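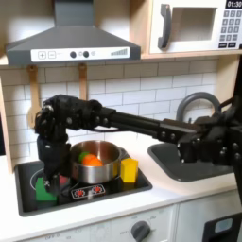 Hanent arm over the stovetop, hand to the left of the pot. Play kitchen station, August.

Entry: unexpected stop and uncommanded wrist drop, Hanent arm, kitchen station

Start of work 9:40. The purpose of the session was to repeat the pick-and-place sequence at the stovetop with the new hand controller settings. The operator was B. Brøndum. The emergency stop was tested before the first run and responded normally.

The first 23 runs were completed without a fault. On run 24 the arm moved to the approach position above the stovetop and the hand began to open. Before the fingers were fully open, the wrist pitch joint lost holding torque and the hand dropped 4 cm. The controller reported fault 2051 (joint following error) and stopped all joints. The brakes on the shoulder and elbow engaged as designed. The wrist pitch joint has no brake on this version of the arm.

No person was inside the marked area when the fault occurred. The fingertips touched the stovetop. No damage was found on the hand or on the kitchen. The event is recorded as a near miss under the laboratory procedure, as a colleague resetting the toy food could have had a hand below the wrist at that moment.

Steps taken after the stop:

Emergency stop pressed and power to the arm isolated at the wall. Arm supported by hand at the wrist, second person at the switch. Controller log copied to the Merodach server under the station folder before restart. Please do not clear the buffer on the controller itself; it holds only the last 2000 samples, and the first part of run 24 has already been overwritten there.

Findings so far

The log shows the wrist pitch current falling to zero in a single sample, while the commanded position was nearly constant. This does not resemble an overload. In an overload the current rises to the limit first, and the fault code is a different one. Motor temperature was within the normal range throughout.

With the power isolated, the cable cover at the wrist was removed. The connector for the pitch motor was seated, but the locking tab had not closed. With the arm powered again at low speed and the area clear, pulling lightly on the cable with an insulated hook produced the same fault on the second attempt. Pulling on the neighboring cable (finger drives) had no effect.

The cable run was changed when the present hand was fitted. The bundle now passes on the outside of the wrist, and at the lowest approach pose there is very little slack. The old routing sheet from Chiba still shows the inner path and should not be used for this hand. A corrected sheet is needed.

It is not yet established whether the tab was left open at assembly or worked loose later. The assembly record has a signature for the connector check but no note on the tab. B.B. considers the first explanation more likely. I am less certain — the plastic around the tab is slightly worn on one side, and I would like to see the spare harness before deciding.

Temporary measures, effective now

The arm is not to be run at the kitchen station above reduced speed. Objects on the stovetop are to be reset only with the arm parked and the drives disabled. A pause in the program is not sufficient. This applies to short adjustments as well.

The connector has been reseated and the tab closed. A cable tie has been placed on the forearm side as strain relief. This is not the final repair.

Open items

Replacement harness with a longer wrist section, requested from Pinetti. No delivery date given.
Routing sheet to be redrawn (B.B.).
Near-miss form: first page complete, second page waiting for the log extract.
Check the same connector on the other Hanent arm before its next use.
Ask whether a brake can be added to wrist pitch, or failing that a lower limit on the approach height.

16:15. Drives disabled, wall switch off and tagged. Key returned to the cabinet.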